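4.3 Finishing and Care of the Wood Floor

Read this section before the first coat of Parstead hardwax oil is applied. It covers plank floors in living areas and workrooms. For stairs, see 4.5.

CAUTION: Rags soaked in oil can ignite on their own. Lay them flat outdoors to dry or store them in a closed metal can filled with water.

1. Sand the floor along the grain and vacuum twice.
2. Wipe the boards with a dry microfiber pad. Do not use a tack cloth that contains wax.
3. Stir the oil to the bottom of the can. Do not shake.
4. Apply a thin coat with a short-nap roller, working from the far wall toward the door.
5. Remove all surplus oil with a white pad.
6. Repeat steps 3 to 5 for the second coat when the first is dry to the touch.

Note: Do not apply oil when relative humidity is above 85 percent. Red and brown tints darken as they cure. Judge the color from a cured test board, part no. 3029.

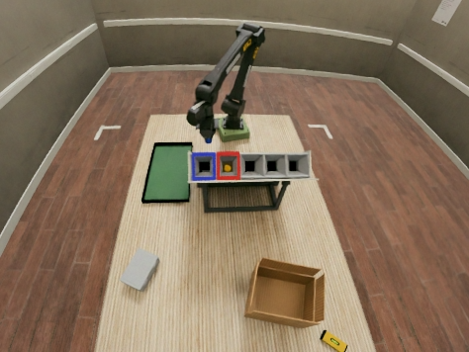 Fig. 4-6. Reddish-brown plank floor with a long, light beige work surface.

Furniture may be returned once the oil has cured for the time printed on the can. Fit felt pads to all legs and bases. Lift heavy items into place; dragging will score the finish.

7. Keep rugs and mats off the floor until curing is complete.
8. Clean with a damp mop and Bevau floor soap. Wring the mop well.
9. Inspect traffic areas every August and re-oil any dull patches.

CAUTION: Steam cleaners will lift the oil and void the finish warranty.

For stain removal, see page 46.

Section revised 4 May 2023, É. Damasceno.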